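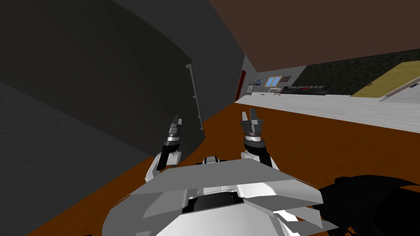 大きな魚はなぜ掃除魚を食べてしまわないのでしょうか、とソレーヌ・ルフェーヴルさんが前回の感想用紙に書いてくれました。口の中まで入ってくるのなら、そのまま閉じてしまえば楽に一食ぶんになるのに、と。さらに用紙の裏まで使って、掃除魚のほうは怖くないのか、という疑問も添えてありました。

とてもよい質問で、うれしくて家に帰ってからもしばらく考えていました。今回の講義は、ほとんどこの質問への長い返事のようなものです。例によって話があちこちに寄り道しますが(前回も時間が足りなくなりましたね、ごめんなさい)、どうか気長におつきあいください。

トップ　講義一覧　配布資料　用語集　提出物　前の回へ　次の回へ

第5回　サンゴ礁の掃除魚と、その客たち

1.登場する魚

主役はホンソメワケベラです。インド洋から太平洋にかけてのサンゴ礁に広くすむベラのなかまで、成魚でも人の指くらいの細長い体をしています。青みがかった白っぽい地に、口先から尾びれまで黒い帯が一本通り、帯は尾に向かって太くなります。泳ぎ方が独特で、尾のあたりを上下に揺するようにして、踊るように進みます。慣れてくると、模様が見えない距離からでもこの泳ぎ方だけで見分けがつくようになりますよ。

カリブ海や西大西洋では、同じような役をハゼのなかまがつとめています。系統はかなり離れているのに、細長い体に目立つ縦帯という姿が似てくるのですから、おもしろいものです。なお、魚の「縦帯」は頭から尾に向かう方向の帯のことで、魚を立てた姿勢で考えます。毎年必ず誰かが試験で逆に書くので、余白に大きくメモしておいてください。

掃除をしてもらう側の魚を、この講義では「客」と呼びます。ハタ、フエダイ、ニザダイ、ブダイ、ときにはウツボやマンタまで、客の顔ぶれは実ににぎやかです。

2.掃除の場所と手順

ホンソメワケベラは、気ままに泳ぎまわって客を探すというより、決まった場所で待っています。突き出たサンゴの塊や、岩のくぼみのそばなどがよく使われ、こうした場所をクリーニング・ステーションと呼びます。客のほうがそこへ出向いてくるわけです。

やってきた客は、しばしば妙な姿勢をとります。頭を下げたり、逆に立ち泳ぎのようになったり、ひれを広げたまま動かなくなったり。口を開け、えらぶたを広げる魚もいます。体の色を変えるものもあり、暗い色になった体の上では寄生虫が目立ちやすいのではないか、という説もありますが、種によって変わり方が違うので、ひとつの説明で片づけないほうがよいと私は思っています。

掃除魚は客の体表をつつき、ひれの間を調べ、開いた口から入って、えらのすきまから出てきたりします。客が口を閉じたいときには、少しだけ閉じかけてまた開ける、体をぶるっと震わせる、といった動きが見られます。掃除魚がそれに応じて外に出ることが多いので、合図として働いていると考えられています。

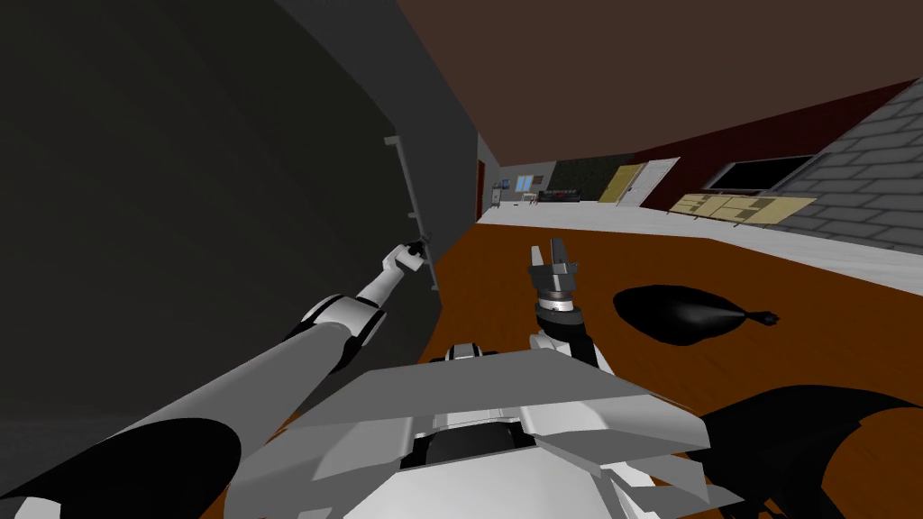 では、掃除魚は何を食べているのでしょう。胃の中身を調べると、よく出てくるのがウミクワガタのなかまの幼生です。等脚類、つまりダンゴムシやフナムシに近い甲殻類で、幼生の時期に魚にとりついて体液や血を吸います。成体になるともう餌をとりません。ほかに、カイアシ類の寄生虫、はがれかけたうろこや傷んだ皮膚なども口に入ります。

少し寄り道をします。ブダイのなかには、夜眠るときに粘液で透明な袋をつくり、その中で休むものがいます。昔の教科書には、においを封じてウツボから身を守るため、と書いてありました。その後の実験で、袋を取り除かれた個体のほうがウミクワガタに多くたかられることが示され、いまでは蚊帳のような役目も重く見られています。掃除魚は夜には休んでしまいますから、夜は夜で自分の身を守る手だてがいるわけですね。

3.サットヴィル湾の観察記録から

以前、サットヴィル(Sutville)湾で行った観察の話をさせてください。2月の、水の澄んだ時期でした。岸から300メートルのところにある浅い根で、パスカル・ムーランさんとティボー・ルブランさんが交代で潜り、ひとつのステーションを合計285分にわたって見守りました。使った記録板はビクサノ(Bikusano)の古い型で、鉛筆がすぐに紐から外れるため、二人ともずいぶん文句を言っていたのを覚えています。

この間に記録された客の訪問は87回でした。いちばん多かったのはニザダイのなかま、次いでスズメダイのなかまです。ステーションに出ていた掃除魚は2匹で、体の大きいほうが雄、小さいほうが雌とみられました。ホンソメワケベラは一匹の雄が複数の雌となわばりを共有し、雄がいなくなると最も大きな雌が雄に性転換します。前々回に扱ったハレムの話を思い出してください。

私がこの記録で好きなのは、欄外の書き込みです。ムーランさんは午前の終わりごろに「待っていたハタが、あとから来たニザダイに先を越された」と書いています。よその海域の研究では、行動範囲の広い客、つまりほかのステーションにも行ける客のほうが優先される傾向が報告されています。ただ、私たちの記録は一か所だけのものですし、ハタの行動範囲も調べていません。ですから、この書き込みだけで何かを言ってはいけません。レポートでも、観察したことと、そこから考えたことは段落を分けて書いてください。

4.ずるをする掃除魚

寄生虫を食べてくれる親切な魚、というだけなら話はきれいに終わるのですが、ホンソメワケベラには困った好みがあります。寄生虫よりも、客の体をおおう粘液のほうを好むのです。水槽で餌を選ばせる実験でも、その好みがはっきり出ます。粘液は客にとって大切なものですから、かじり取られれば損になります。かじられた客は、びくっと体を震わせることがあります。

客の側にも打つ手はあります。泳ぎ去って別のステーションに行く。掃除魚を追いかけまわす。捕食性の客であれば、食べてしまうという手もないわけではありません。実際、捕食性の客に対しては、掃除魚のずるが少ないという報告があります。掃除魚がひれで客の背をなでるように触れる行動も知られていて、客を落ち着かせたり、引きとめたりする効果があるとされています。人間の床屋さんの世間話みたいだ、とジル・ゲランさんが言って、教室が笑いに包まれた年もありました。

さらに、ほかの客が見ている前では掃除魚の行儀がよくなる、という研究まであります。評判という言葉を魚に使ってよいものか、私はいまだに少しためらうのですが、見られていることで行動が変わるという結果そのものは、たいへん興味深いものです。

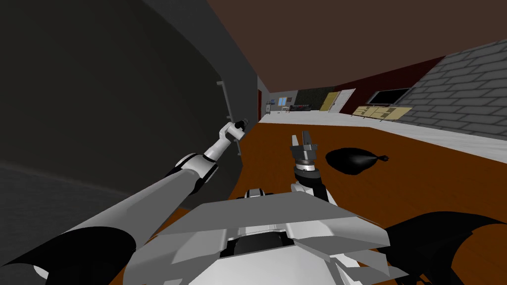

5.にせものの掃除魚

ニセクロスジギンポという魚がいます。名前のとおりギンポのなかまで、ベラとは遠縁なのに、色も帯も体つきもホンソメワケベラにそっくりです。見分けるときは口の位置を見ます。ホンソメワケベラの口は頭の先端にあり、ニセクロスジギンポの口は下向きに、少し奥まってついています。

長いあいだ、掃除魚になりすまして客に近づき、ひれや皮膚をかじり取る魚として紹介されてきました。たしかにそういう場面もあるのですが、食べているものをよく調べると、多毛類の触手や貝、魚の卵などが大きな割合を占める例が多く、似た姿は自分が捕食者に襲われにくくなるためにも役立っているようです。擬態を一つの目的だけで説明しようとすると、たいてい何かがこぼれ落ちます。

6.最初の質問に戻って

ルフェーヴルさんの質問への、いまのところの返事です。掃除魚を一匹食べれば、得られるのはごく小さな一食です。生かしておけば、何度でも寄生虫を取ってもらえます。くり返し同じ場所に通う魚にとっては、後者のほうが得になりやすいと考えられます。もちろん魚がそろばんをはじいているわけではなく、食べずにおく性質をもった個体のほうが結果として多くの子を残してきた、という意味です。帯模様や踊るような泳ぎが、掃除魚だと知らせる目印になっている可能性も大きいでしょう。

怖くないのか、のほうは難しいですね。魚の気持ちを直接たずねることはできませんが、危険な客を前にしたときの行動や、ストレスに関わるホルモンを調べることならできます。次回、シルヴァン・テクシエさんがその方面の論文を紹介してくださるので、ぜひ同じ質問をぶつけてみてください。

次回までにしておくこと

・配布資料の図鑑のページで、ホンソメワケベラとニセクロスジギンポの口の位置を見比べ、略図を描いてくる。
・客が掃除魚にかじられたときにとる行動を、本文から抜き出しておく。
・水族館に行ける人は、ハタやウツボの水槽に掃除魚がいないか探してみる。見つけたら、時刻と客の種類だけでも書きとめておいてください。

略図は上手でなくてかまいません。私の描くウツボは毎年ちくわと間違えられています。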